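4. Joining the Avura crew directory

Freelance camera operators, assistants and vision engineers can be listed in the Avura directory once their Zerelport account is active. Productions search the directory by grade, base and kit, so fill in every field that applies to you.

4.1 Creating your listing

1. Sign in and open My Work, then Directory Listing.
2. Select your main grade. You may add a second grade, but only the main one shows in search results.
3. Enter your base. Use the town you can work from without charging travel.
4. Add up to 8 credits, newest first. Give the title, your role and the type of production (studio, outside broadcast, single camera).
5. Write a profile of no more than 300 words. Leave out day rates – these go on the Rates tab and are only shown to productions you approve.
6. Press Submit for Review.

Note: Credits for programs that have not aired yet are held back until you tick Released.

Caution: Changing your main grade after approval takes your listing offline until it has been reviewed again. Finish any open bookings first.

4.2 Setting your availability

1. Open the Calendar tab.
2. Mark each day as Free, Penciled or Booked.
3. To block a longer stretch, such as all of December, click the month name and choose Set Whole Month.
4. Press Save before leaving the tab. Unsaved days go back to Free.

Pencils expire after 90 days unless the production confirms them. You will get an email when one lapses.

4.3 Adding a sample still

Each listing can carry one still from your own work. Upload it under Media, then type a caption of up to 145 characters. The caption prints under the still on your public page, along with your name.

Questions about grades go to Nipon Sangkhawat at the Cavard office. For problems with uploads, contact Lertchai Onsri on the support desk. 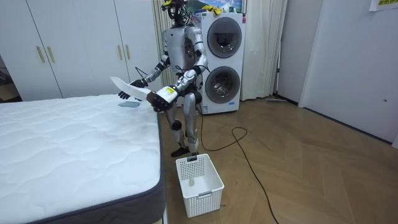
Sample still with caption: Silver humanoid robot holding a white cloth beside a mattress.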